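Flirnden work table by Stomton - my review after one winter and half a summer

Posted 05/07/2025 in Furniture

I was looking for a table for the small room where we repair things, pack parcels and drink coffee. It had to be narrow, not too heavy, and with a real wooden top. The Flirnden is made by Stomton and I ordered it from the shop Zelenák, who had it for the best price when I was looking. I paid 2,000 crowns for it in a sale. I do not get anything from the maker or from the shop for writing this.

Delivery and putting together

It came in one flat box. The corners were well protected, but the bag with the screws was glued with tape to the underside of the top, and the glue of the tape stayed on the wood. I removed it with cooking oil and a soft cloth. On the upper side it would make me angry. On the lower side I can live with it.

The legs are fixed with bolts and you need a hex key, which is in the box. The instructions have only drawings and the drawing for the cross bar is printed the wrong way round, so I put it on, took it off and put it on again. Please look at the holes first and at the paper second. I worked alone and it was possible, but turning the table on its feet is easier with another person, and I would ask for help if I did it one more time.

Size

The top is 63 cm deep. I was afraid this would be too little, as our old table was much deeper, but we only used the back of the old one for collecting dust. A medium parcel fits on it in both directions. The small machines can stand along one side and you still have a place in front for your arms.

The thickness of the top is 2 cm. When I lean on the middle it does not bend in a way that I can feel.

The surface

For me the surface is the best part. The wood is light, between cream and a little pink, and the grain lines are long and soft. In some places they make an arch, and I like to look at it when I am on the telephone. The finish is matt. In the lamp light you see wide brighter areas, but it does not shine into your eyes as our old white table did.

I had read the advice to put a mat under everything. I did so for the first weeks, then I became lazy, and now the things stand directly on the wood. I lift them when I want to move them, I do not push. With this small rule the top looks good to me.

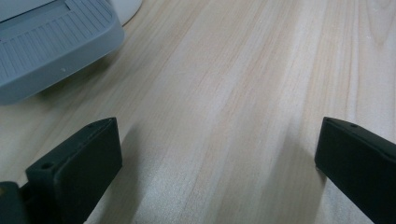 One reader wrote to me after my first short note on this table that hers had become rough to the hand after washing, and asked if I had the same. She also said the light colour was a mistake for any room where people eat.

I had the same roughness, yes. It came after the first wipe with too much water. I waited one day, sanded very lightly with the finest paper I could find, always along the grain, and put on a thin layer of hard wax oil from Cimell. The tin is small but it goes far. After this the surface was smooth and the next wipes did not change it. In my opinion the maker should write this on the first page of the instructions, and it is written nowhere.

About the colour I do not agree with her completely. On a dark table I see every crumb and each bit of paper dust. On this one I see tomato sauce and pen ink, and those I would want to see in any case. But I understand that a family with small children may choose differently.

Cups and other drinks

We drink from paper cups when we work, and a cup can leave a ring if somebody fills it too much and it stands for a long time. Before the oil I got one ring which needed sanding. After the oil I tested with cold tea over a night, at the end of the top where it would not hurt me so much, and in the morning it went away with a damp cloth. Red wine I did not test and I do not plan to.

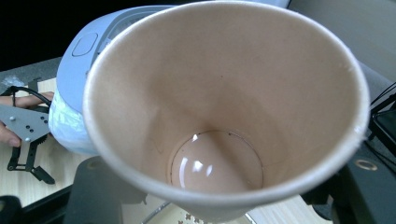 Paper cup, with the light blue appliance behind it.

Stability

On our floor the table moved a little from side to side at the beginning. The feet have a screw for levelling, but it is short. I tightened all the bolts again after a month, as a comment on the shop page recommended, and it was better. If you write by hand with strong pressure you will perhaps still feel some movement. For packing and for repairing it makes no difference to me.

The edges are slightly rounded, and my forearms do not complain after a long afternoon. The corners could be more round. I have met one of them with my hip more than once.

What I do not like

There is no hole for cables, so they all go over the back edge. You can drill one, but the guarantee of 5 years does not cover a top which was drilled, I asked the shop about it. They answered on the next day and were polite.

The paint on the legs is thin. When I moved the table to the other wall, I scratched one leg on the radiator and the metal is now visible. Stomton does not sell a small bottle of the same paint, so I used a grey marker.

Would I buy it again?

For the sale price, yes. For the full price I would first look at tables with stronger legs and pay the difference. If you take it, buy the oil together with it and do the first layer before you put anything on top. I will give mine a new layer in August, when the windows can stay open the whole day.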